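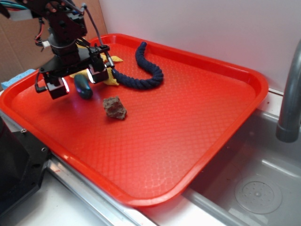 Trerier Bulletin, Issue 163, page 11

Call for participants: late-stop trials at the Condham kitchen lab

December 2023

We are looking for people to take part in a paid study of a fault in our tabletop robot arms. The work is done at a kitchen counter with a sink. You don't need any background in robotics. You do need to be patient and willing to write things down.

What went wrong

In August we were running pick-and-place sessions with the arm set up at the sink. The person in the session pressed the stop button while the gripper was over the tray. The arm stopped. When the button was released, the arm was supposed to stay where it was until it got a new command. It finished its old move, at full speed, while the person's hand was in the tray picking up a piece that had rolled away. The fingers closed on the edge of the person's glove. There was no injury. The session was ended and all arms of that type were powered down the same afternoon.

We then went back through the logs. Out of 686 recorded stops, the arm moved again without a command after 180 of them. Most of those moves were small, a twitch of the wrist or a short drop. Nobody had reported them at the time, and that is part of what we need to fix.

The cause of the unwanted move was a command left waiting in the Irkell controller after a stop. The controller now clears its queue, and a second relay made by Sproģis cuts power to the motors until a separate reset is pressed. Both changes passed our bench tests. What we don't have yet is enough time with ordinary users doing ordinary tasks.

What you would do

You will sit at a control desk on the far side of a clear screen and guide the arm with a hand controller. The task is to pick up small objects from a red serving tray and set them down in another spot on it. The objects are a mixed lot: a soft cloth, a length of navy twisted rope, a rough brown chunk, a small rounded teal piece, and others we swap in as we go. Some are easy to grip and some are not. We don't mind if you drop them.

The tray sits partly on the counter and partly out over the sink, so it can shift if the arm pushes on it. Please report it when it does.

At times you choose, and at times we call out, you will press stop, wait, and then release it. You then fill in one line on a sheet: did anything move, what moved, and how far did it seem to go. "Not sure" is an allowed answer and we would like to see it used.

You will not reach into the work area at any point. Staff reset the tray with the main power off.

Time and pay

The study is four sessions, held over two weeks. Payment is $500 for all four. If you leave early you are paid for the sessions you finished. If we call off a session on account of a fault, you are paid for it in full.

Sessions are held in the morning or the afternoon. Tell us which you prefer when you write. Parking is behind the building – use the side door, the front one is locked during trials.

Who can take part

You must be 18 or older and able to sit at a desk for up to an hour with breaks. You need to be able to press a palm-sized button quickly with either hand. Glasses are fine. Left-handed people are very welcome, as we had too few of them last time.

Please don't apply if you worked on the arm, the controller or the relay, or if you took part in the earlier sessions. We need people who have not gotten used to the twitch.

Risks

The arm is small but it can pinch. It has metal brackets and exposed wiring, and the two gripper fingers close with enough force to bruise. The screen stays down whenever the power is on. If it is lifted, the motors shut off. A staff member stands at the main switch the whole time and has no other job during the session. You can stop for good at any point and you don't have to give a reason.

We will record the arm, the tray and the sound in the room. Your face will not be recorded. The stop sheets are kept under a number and your name is stored separately. The fault counts will be printed in this bulletin when the study is over, whatever they show.

How to apply

Write to Shu-fen Man, trial safety lead, care of the Condham kitchen lab. Give your name, a phone number, which hand you write with, and the times of day that suit you. A résumé is not needed. You will get a consent form to read at home before your first session, and there is a short call beforehand if you want to ask about the fault or about the log figures.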